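Intro to Ceramics, week 5 handout
Handbuilding: slabs, joins, drying
Notes for Sat 20 February session, Zelberg room

Sorry these are rough, typed up fast. Bring this sheet AND the glaze sheet from last time. If you lost the glaze sheet ask Sang Hà for a copy.

Where we are
Pinch and coil done. Slab today. Slab is the first method where the clay has to be left alone between steps, and most trouble comes from not leaving it alone long enough. Read the part on leather hard twice.

Clay stages, again
Slip - liquid, glue consistency for us, yogurt not milk.
Plastic - straight from the bag. Bends, takes a print, won't stand up in a sheet.
Soft leather - bends a little, holds an edge. Curved forms.
Leather hard - like cold cheddar. Cuts clean, doesn't bend. Boxes, square cups, anything with corners.
Bone dry - no joining, no carving, no fixing. Breaks if you look at it.
Bisque - fired once, porous, takes glaze.

Uyên Ung asked if bone dry can go back to leather hard by wetting. Not really. Outside goes to mush, inside stays dry, cracks. Put it in the reclaim bucket and start over.

Rolling
Two guide sticks, same thickness, one each side. Canvas under. Roll from the middle out, lift the slab and flip it, turn a quarter, roll again. If you only roll one direction the clay remembers and the piece warps in the kiln. Clay memory = particles lined up one way. Flat plates are worst for this.
Rib both sides after rolling. Compresses the surface, fewer cracks. Don't skip the underside.

Cutting
Paper templates, not freehand. Needle tool held upright. Cut walls a bit tall, trim after joining. For mitered corners tilt the knife 45 and practice on scrap first. Butt joints are fine for a first cup.
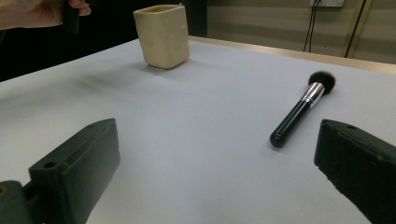

Joining
Score both edges, crosshatch, deeper than you think. Slip on both. Press and wiggle until it grabs. Then a thin coil down the inside of every corner, pushed in with a wooden tool. The coil matters more then the slip. Corners that open up in the bisque nearly always had no coil.
Same stage for both parts. Wet handle on a dry wall will pull off as it shrinks. Seen it many times, will see it again this term.
Base last or first? Either. Mateja Omerović cuts the base oversize, stands the walls on it, trims around. I find that easier for beginners. Phúc Lã does the base first and wraps the walls around it, gets a cleaner foot but it takes practice.

Shrinkage
Clay gets smaller drying and again firing. So make it bigger than the cup you want. Shrinkage test: make a bar, scratch a line 50 mm long, fire it, measure again. Divide what you lost by what you started with. Write the result in your notebook with the clay name, you'll want it for lids in July.

Drying
Slow. Loose plastic first night, open one side the next day, then off. Rims dry before bases so the rim pulls in and the corners lift. Drape a strip of plastic over the rim only if the base is behind.
Turn it over when the rim can take the weight.
Nothing on the windowsill please.

Surface
Straight walls are not required. Some people want the crisp box, some want it soft, both ok. A paddle will firm up a flat side. A thumb from the inside gives you a bulge. Decide which you are doing before it gets too stiff, halfway just looks undecided.
Burrs on the rim: leave until bone dry then take off with a damp sponge. Never sand dry clay in the studio, dust is silica and bad for lungs. Wet wipe only, no sweeping either.

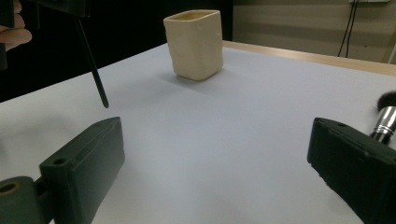
Fig. 2. Square cup, rounded corners, a little wider at the rim than at the base.

Proportion
Look at rim width against foot width. Wider rim reads as open and lighter, wider foot reads as heavy. Equal reads as a box. Small changes do a lot. Draw three side views before you cut any templates, full size, on the squared paper.
Lip thickness: thin is nicer to drink from but chips. Round it over with a chamois strip.

Homework
1. One square cup, slab built, leather hard by next class, wrapped.
2. One shrinkage bar, name and clay scratched in.
3. Half a page on one handmade vessel you use at home. What does the foot do, what does the lip do. Yến Đỗ's from last year is on the board if you want to see the lenght I mean.
4. Read chapter 9 in the course book, skip the part on molds.

Bisque shelf closes when it's full. Initials on the bottom of everyting or it doesn't go in. Max 2 pieces each for this firing.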